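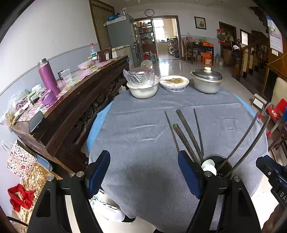
Round table with cloth and utensil holder.

Progress report: consolidation of shareholder records, Dramier Metals into Cadwaladr Resources
To: Ifor Ellis, Chief Financial Officer
From: Vimala Achari, Corporate Secretary's office
Date: February 26, 2019

1. Purpose

This report covers the work done since the last update on moving the Dramier share register onto the Cadwaladr register, exchanging old certificates, and closing the Dramier dividend account. It also lists the decisions needed from you before the next phase can start.

2. Status in brief

The register transfer is complete for all holders whose shares are in electronic form. Certificated holders are being processed in batches. The exchange agent is working to the agreed schedule except in the matter of lost certificates, where the indemnity wording is still open. The dividend account has been reconciled to the bank statements but has not been closed. Spending is within the approved budget, with one pending invoice described in section 7.

3. Register transfer

The certificated portion of the Dramier register held 2,747 accounts at the cutoff. Each account was matched against the Cadwaladr register by name, address and tax number. Where all fields agreed, the accounts were merged under the Cadwaladr number and the Dramier number was kept as a reference field. Where only the name and address agreed, the account was set aside for manual review by Riaan Mabuza.

Manual review found 36 accounts where the registered holder is an estate, a dissolved company or a trust with no current trustee on file. These cannot be merged or exchanged until authority documents are received. Letters went out to the last known address in each case. Replies are logged in the register notes as they arrive, and no account is released on the strength of a telephone call.

A smaller problem came up with joint holders. Dramier recorded joint names in the order given on the original subscription form. Cadwaladr sorts them alphabetically. The first-named holder receives notices and casts the vote, so a change in order would have changed the voting party on some accounts. The sort was switched off for the imported records and the original order was restored from the archive file. A comparison run after the fix showed no remaining differences.

4. Certificate exchange

Letters of transmittal have been mailed to all certificated holders at a valid address. Returned mail is held by the agent and checked against the postal forwarding file before a second mailing.

Properly completed letters are being turned around in 7 business days, measured from receipt of the certificate to issue of the new holding statement. The most common defects are a missing signature guarantee, a signature that omits the second joint holder, and a certificate sent without the letter. Oi-ling Yeh has rewritten the instruction page so that the signature guarantee is explained next to the signature box. The agent has accepted the new page and will use it in the second mailing.

Holders who have lost certificates are asked to sign an affidavit and buy an indemnity bond. The agent's standard form makes the issuer liable for replacement shares if the bond is canceled early. Marlene Kettler has asked for that clause to be removed. The agent has offered to limit it to the first year. Counsel's view is that the limit is acceptable if the bond premium is paid in full at the start. Lost certificate claims are on hold until this is settled.

5. Dividend account

The Dramier dividend account was opened before the Stiron property was sold and still carries uncashed checks from the special dividend that followed the sale. The balance agrees with the list of outstanding checks. Some of the older items fall under state unclaimed property law, and the reporting state depends on the last recorded address of the holder. The address history was not carried over in the first import. It has now been extracted and attached to the accounts concerned.

Due diligence notices will be mailed to these holders before any amount is turned over. The account should stay open until the notices have run their period. Bank charges on the account continue in the meantime and are booked to the integration cost center.

6. Systems

The new register runs on the Busen platform. User access has been set at 3 levels: inquiry, update and approval. No person holds both update and approval rights. Access for former Dramier staff was withdrawn when their transition agreements ended, and the withdrawal was confirmed in writing by the platform's administrator.

The nightly balance report compares issued capital on the register with the transfer ledger. It failed once during the period. The cause was a cancellation entered with the wrong effective date. The entry was reversed and posted again, and the report has balanced on every run after that. Date entry for cancellations now requires a second approval.

7. Cost

Agent fees, printing and postage are in line with the budget. The agent has submitted a separate invoice for research on returned mail. The service agreement lists address research as included for the first mailing, so the invoice has been disputed. If it has to be paid, the contingency line will cover it.

8. Decisions requested

Approval of the limited indemnity clause, subject to the bond premium being paid in full at the start.

Approval to keep the Dramier dividend account open until the notice period ends.

Confirmation that estate and trust accounts may stay on the register in suspense, with voting rights stopped, until authority documents are received.

9. Next period

The second mailing will go out once the indemnity wording is final. Riaan Mabuza will complete the manual review queue and send the exceptions list to internal audit. The record date file for the annual meeting in May will be drawn from the combined register, and a trial extract will be run first to check joint holders and suspended accounts. Marlene Kettler will circulate the agent's revised agreement for signature. Questions on the register should go to Oi-ling Yeh, and questions on the dividend account to Vimala Achari.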